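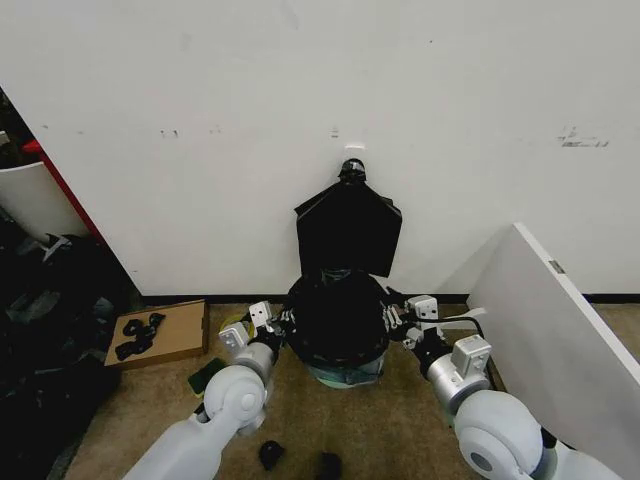 Page last updated: December 2020

Waste and Tidying in Shared Rooms: Progress Report to the Chala Fund

You gave us money to make the rooms at Burau House less grubby, and you asked to be told how it went. The short version is that the bins are going well, the walls are going slowly and the carpet is a matter for prayer.

The grant was $1000, of which $600 has been spent. Most of that went on bags, hooks and small bins. A modest amount went on a label maker, which has since been used to label the label maker. The balance is being held for paint, and we come to paint further down.

What we said we would do

Our application promised "a visible, consistent and low-effort system for rubbish in every shared room". Stripped of its Sunday clothes, this meant a bin against the wall, a bag in the bin and another bag close by, so that whoever empties the thing has no excuse for walking off and leaving it naked. Before the project the spare bags lived in a cupboard on the ground floor, behind the urn. People knew this in the way that people know their blood type.

Where we are up to

The new arrangement is a round black bin with a black liner, set close to the wall on the carpet. Above it is a small white stick-on hook, and on the hook hangs a black bag, knotted at the top. It cost very little and looks it. It also puts the bag in the one spot where a person emptying a bin is already standing, which our old cupboard never managed in all its years of service.

We had a long discussion about hook height. One camp wanted the hooks up near eye level, where they would be noticed. The other wanted them low, where they would be handy. We settled on a height that suits neither camp, and both have accepted it with the good grace of people planning to raise it again in February.

The knot was also debated. A bag simply draped over a hook slides off when the door is shut with any feeling. A bag knotted at the top stays put, though it does spread out below like a bat that has given up.
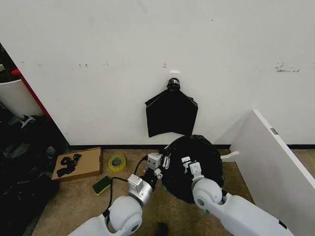

Bags are bought from Maltolard in cartons of 1000, and we have bought one carton. We priced smaller packs and they were dearer per bag by an amount that offended the person doing the ordering. The carton is now the largest single object in the storeroom and we expect to be leaving part of it to our successors.

The walls

You will remember that the original budget had a line for touching up paint. It is still there, untouched, as are the walls. They are white in principle. Up close they carry grey scuffs and smudges, and there is a darker patch off to the right of the bin that one user described on the feedback sheet as "a map of Tasmania, if you're generous". Sugar soap has been tried on similar marks in the hallway, where it produced a very clean ring around each one.

We have a quote from Skurent for repainting and are asking whether they would do only the lower half. They have not replied, possibly out of pride.

Feedback

We left sheets out for 30 days. Comments on the bins were favourable or, more often, about the heating. One person asked why everything had to be black. The answer is that black was the colour on special.

Still to do

Hooks for the two upstairs rooms, which were held over until we had seen how the adhesive behaved downstairs.

A decision on the leaning panel, which has been propped against the wall for longer than the bin has been there and has a better claim to the spot.

A firm answer from the painters.

A written roster for emptying. The current one is verbal and is remembered differently by everyone on it.

Receipts are attached, apart from the one for the label maker, which was filed carefully and will be sent on when found. We would like to carry the unspent money over to the new year, and would be grateful for a yes or no before we commit to the paint.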